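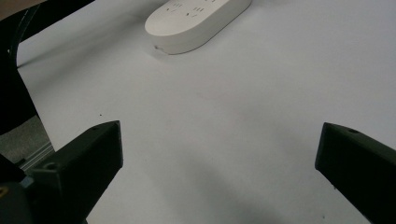
What does a small literary society do for a writer who has not yet published anything?

It offers a regular audience, a deadline and the company of people who are attempting the same work. Those three provisions account for most of what members of the Jurwood Writers' Circle say they have gained from belonging, and they explain why the Circle has kept its open manuscript evening at the center of its calendar while other parts of the program have come and gone.

The manuscript evening is a simple affair. Members submit up to 500 words in advance, without a name attached, and a reader chosen from the membership presents each piece aloud. Discussion follows. The author may remain silent throughout, and many do. At the close of the evening, authors are invited to identify themselves, though they are under no obligation to do so.

Katalin Szalai, who chairs the Circle and has published two novels and a collection of short stories, introduced the anonymous format in her first season. Under the earlier arrangement, authors read their own work and then answered questions on it. The result, in her view, was a discussion of intentions.

"A writer would read a page and then spend ten minutes telling us what the page meant," she says. "We were all very polite. When somebody else reads your work, you hear where the sentence stumbles, and you cannot step in to help it."

The change was not welcomed by all. Several longstanding members felt that a writer's own voice was part of the work, particularly in the case of poetry, and the Circle eventually agreed that poets could choose to read for themselves. Prose writers cannot. The distinction is still raised from time to time at the annual meeting, usually by the poets who write prose.

The season that has just ended drew 60 members, the largest number the Circle has recorded. Of these, 22 submitted work to at least one manuscript evening. The others attended talks, took part in the reading groups or came along to listen. Szalai does not regard the second group as less committed than the first. She points out that a person may attend for a full season before offering a page, and that a society which presses people to submit too soon will lose them.

The talks program remains the most visible part of the Circle's work. It is held in the upper room of the Anitz Library, a long space with tall windows on the street side and a piano that has not been tuned in recent memory. Speakers this season included a translator of crime fiction, a retired court reporter with a manuscript on the history of shorthand, and an editor from Veloso, the regional press that publishes the Circle's yearly anthology. The editor's talk, on what happens to a manuscript between acceptance and printing, ran well past its allotted hour.

Much of that talk concerned the copy edit, a stage that newer writers tend to imagine as a search for misplaced commas. Members were shown a single paragraph in successive versions, beginning with the author's submission and ending with the printed text. A character's age had been corrected, a train had been moved to a later hour so that it could be caught, and an aunt who had left the room in one sentence and spoken in the next had been asked to stay. The author had accepted nearly every change and had argued at length over a semicolon. The semicolon stayed. 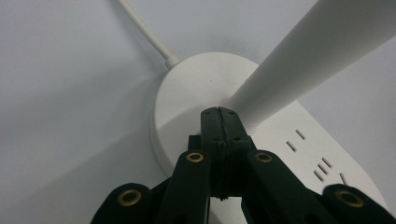

Questions from the floor turned quickly to payment and to rights, as they generally do. The editor advised members to read every clause of a contract before signing, to ask in writing for an explanation of any term they did not understand, and to be wary of any publisher that asks the author for money while describing itself as a traditional press. Writers who choose to publish independently were encouraged to treat editing and cover design as real costs and to budget for them at the outset.

Independent publishing has become a larger part of the Circle's discussions. Members who have taken that route speak frankly about the amount of work involved. One, the author of a family saga set in a shipbuilding town, described the months after publication as more demanding than the years of writing, with evenings given over to store listings, review requests and correspondence with printers. She would do it again, she told the meeting, but would finish the second book first.

The Circle's annual competition, the Mitoven Prize, offers a different kind of encouragement. It is awarded for an opening chapter, with the shortlisted authors each receiving a written report from the judge. Szalai believes the report is worth more than the award itself. A winning entry gains a place in the anthology and some local attention, but a page of close criticism from an experienced reader can alter the course of a book. Entries are judged without names, in keeping with the practice of the manuscript evenings, and members of the Circle receive no preference over other entrants.

This year's shortlist leaned strongly toward historical fiction. The judge's remarks, read aloud at the closing meeting, praised the quality of the research and asked for less of it on the page. An opening chapter, the remarks continued, should give the reader a person to follow before it gives the reader a century to learn. Several members were seen to write this down.

The coming season will bring some alterations. The reading groups, which have met on the same evening as the talks, will move to a separate date so that members can attend both. A short course on revision is planned, to be led by Szalai and limited in size. Participants will bring a finished draft of a story or chapter and work on that draft alone for the length of the course. No new writing will be set.

"People love to begin things," Szalai says. "I have a drawer full of beginnings. I would like us to spend some weeks on the part where you go back and find out what you wrote."

The Circle will hold its summer open afternoon on Sun 16 July at the Anitz Library, when visitors may meet members, browse past anthologies and hear readings from the prize shortlist. Admission is free. Membership for the new season may be taken out on the day, and those who wish to submit to the first manuscript evening should bring their pages with them – typed, double-spaced and without a name.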